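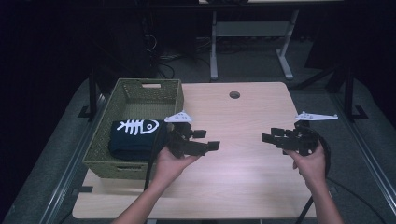
Bernardo Correia wrote on the May sheet that the deposit bags should be checked against the receipt book before the counter closes, "not the next morning, when the drawer has already been counted down for change." The order of the items below has been changed to match. Cash now comes before records.

**Lesmont Revenue Office: Property Fee Collection and Distribution Checklist**
Inspection date: Monday, June 20, 2022
Covers: payment counter, cash handling, fee records, transfers to the districts of Gremo, Magalhães and Rulmont

Mark each item OK, FIX or N/A. Every FIX needs a comment.

## A. Payment counter

- [x] Fee schedule posted where payers can read it. **OK**
- [x] Posted schedule matches the rates now in force. **OK**
- [ ] Notice of how to dispute a bill is posted. **FIX**
 Comment: The notice is up, but it gives the old mailing address. Payers who used it in May had their letters forwarded late. Print a new one and throw out the spare copies in the drawer.
- [x] Clear path from the door to both windows. **OK**
- [ ] Floor mat lies flat. **FIX**
 Comment: Corner by window 2 curls up again. Tape didn't hold. Replace the mat.
- [x] Panic button tested with the alarm company on the line. **OK**
 Comment: Window 1 and window 2 both tested. Test logged.

## B. Cash and checks

- [x] Starting cash in each drawer is $100. **OK**
- [x] Drawers locked when the clerk steps away. **OK**
- [ ] Deposit bag total matches receipt book before closing. **FIX**
 Comment: Totals matched, but the match was done after closing on two days last week. See the note at the top.
- [x] Checks stamped "for deposit only" on receipt. **OK**
- [ ] Safe combination changed after staff change. **FIX**
 Comment: A clerk transferred to Rulmont in May and the combination is the same. Locksmith has been called. Until it is changed, two people open the safe together and both sign.
- [x] Voided receipts kept in the book with all copies. **OK**
 Comment: One void had no reason written on it. The clerk remembered it (wrong parcel number) and added the reason with her initials and the date she added it.

## C. Fee records

Sample size is 40 parcel files, pulled by the inspector and not by the office.

- [x] Parcel number on the bill matches the roll. **OK**
- [x] Payment posted to the right year. **OK**
- [ ] Exemption papers in file where an exemption was given. **FIX**
 Comment: Missing from three files, all in Magalhães. Two are churches and one is a school playing field. The exemptions look right but the papers have to be in the folder. District office will send copies.
- [x] Late charges start after day 30. **OK**
 Comment: Checked by hand on the late accounts in the sample. The software counts from the date printed on the bill, so a bill printed early and mailed late costs the payer days. Raised before. Still open with the vendor.
- [ ] Returned mail logged and a second address tried. **FIX**
 Comment: 82 returned bills in the tray, none logged since the end of May. This is the largest backlog found on this visit.

## D. Records room

- [x] Door locked, key signed out. **OK**
- [x] Fire extinguisher charged, tag in date. **OK**
- [ ] Nothing stored on top of the cabinets. **FIX**
 Comment: Boxes of old roll books were up there, close to the sprinkler heads. Moved to the floor during the visit. They can't stay on the floor either. Need a shelf or a decision on what may be destroyed.
- [ ] Step stool in good repair. **FIX**
 Comment: One rubber foot gone. Taken out of use.
- [x] No extension cords used as permanent wiring. **OK**

## E. Transfers to the districts

- [x] Collection total for the period signed by the office head. **OK**
- [x] Sharing formula on file is the one the council adopted. **OK**
- [x] Each district's share recalculated by a second person. **OK**
 Comment: Recalculated for Gremo, Magalhães and Rulmont. No difference beyond rounding.
- [ ] Signed receipt from each district on file. **FIX**
 Comment: Gremo and Rulmont are in. Magalhães sent an email saying the money arrived, with no signature. Ask for the form.
- [x] Refunds paid after the transfer are carried to the next period. **OK**
- [ ] Transfer statement posted for the public. **FIX**
 Comment: Posted inside the office only. The rule says office and website. The April to May statement is not on the site.

## Follow-up

| Item | Who | When |
|---|---|---|
| Safe combination | Office head | This week |
| Returned mail log | Counter clerks | Before next billing run |
| Exemption papers | Magalhães district office | Next visit |
| Dispute notice | Front counter | This week |
| Mat and step stool | Building services | Next supply order |
| Website statement | Office head | This week |

Comments from the office:

*B. Correia:* Agree on the bags. Window 2 will stop taking cash a little earlier so there is time to do the match. I'd like the late charge problem listed as FIX next time, even if the fix isn't ours to make.

*Counter:* We can log the returned mail if window 1 handles payments alone on slow afternoons. Please confirm that is allowed.

*Inspector:* Allowed, as long as a second person is in the office when the drawer is counted.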